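4. Comparing finger pads on the hand-held gripper

Use this section when you need to choose between pad sets before a longer collection run, or when a new pad set arrives and you want to know how it stacks up against the one you already use. The procedure works with the Clarik pads supplied in the kit and with the Thoroddsen pads sold separately. Plan on one afternoon per pad set, including the camera check.

4.1 Before you start

You will need the gripper with its camera mounted, the pad sets to be compared, a 2 mm hex key, a lint-free cloth, and a computer running Dakbridge. You will also need the test objects. Thin, light objects show the difference between pads better than boxes or cups do. Wooden chopsticks are the standard object in this guide.

1. Charge the gripper handle fully. A low battery can drop camera frames late in a session.
2. Wipe the pads with the dry cloth. Do not use alcohol on the soft pads. It hardens the surface.
3. Squeeze and release the trigger ten times. The linkage should move freely with no clicking at the pivot pins.
4. Check that both pads meet evenly at the tips. If one tip touches first, loosen the pad screw on that side, press the tips together, and retighten.

CAUTION: Keep fingers clear of the linkage when closing the jaws. The gaps between the arms narrow quickly near full closure.

4.2 Setting up the table

Set up on an ordinary table at home or in the lab. A patterned cloth is fine and gives the tracking software more to hold on to than a bare white surface. Pull it flat so that the sticks do not roll into a fold.

1. Put the holder toward the back of the table, on the side away from your gripping hand.
2. Lay the chopsticks on the cloth with space between the pairs. Leave at least one pair lying side by side, touching or nearly touching.
3. Hold the gripper at your normal working height and check the live view in Dakbridge. Both pads must be visible with the jaws open and with the jaws closed.
4. Start recording and move the gripper slowly over the whole table once. Dakbridge uses this pass to build its map.

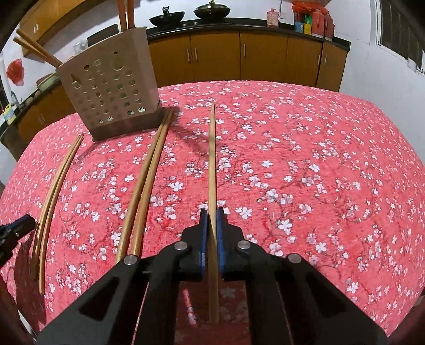 4.3 Running the pick test

One trial is a single pick and a single placement in the holder. Run the same number of trials with each pad set, and have the same person do all of them.

1. Open the jaws fully and bring the tips down over one stick.
2. Close until the stick stops sliding between the pads, then stop squeezing. Extra force bends the pads and turns the stick.
3. Lift the stick clear of the cloth and hold it still for a moment.
4. Tilt the gripper until the stick is upright, then lower it into the holder.
5. Open the jaws, back away, and press the marker button. Press it once for a good trial and twice for a failed one.

Count a trial as failed if the stick drops, if it turns so far in the pads that you have to set it down, or if a second stick comes up with it.

NOTE: Picking one stick out of a pair is the hardest part of the test. Come in from the outer side of the pair and let one pad slide under the edge of the stick. Straight down between the two rarely works.

4.4 Reading the results

Dakbridge lists the trials in the order they were recorded. Trials with lost tracking are shown in gray and are left out of the totals. Repeat them at the end of the session.

Our own comparison in September used 500 trials with the Clarik pads and 500 with the Thoroddsen pads. The Clarik set failed 76 times, mostly on side-by-side pairs. The Thoroddsen set failed 368 times. Its firmer surface let the stick swing when the gripper tilted, so most of those failures came at step 4. On wider objects we saw little difference between the two.

If your numbers for the Clarik pads are much worse than ours, check these points before replacing anything:

- Pads fitted on the wrong sides. The small arrow on the back of each pad points toward the tip.
- Dust or lint on the gripping face.
- Pivot pins too tight. The jaws should spring open by themselves when you let go of the trigger.
- Lens smudged, which shows up as gray trials and not as failed ones.

4.5 Moving to the robot arm

The same pads fit the Grindby wrist adapter. Repeat the pick test on the arm with a smaller batch before you train on hand-held data. Set the closing force to the lowest value that holds a stick through the tilt, and write that value in the session notes next to the pad name.

CAUTION: Switch off arm power before changing pads on the wrist adapter.

Contact support@clarik.example | © Clarik | Back to top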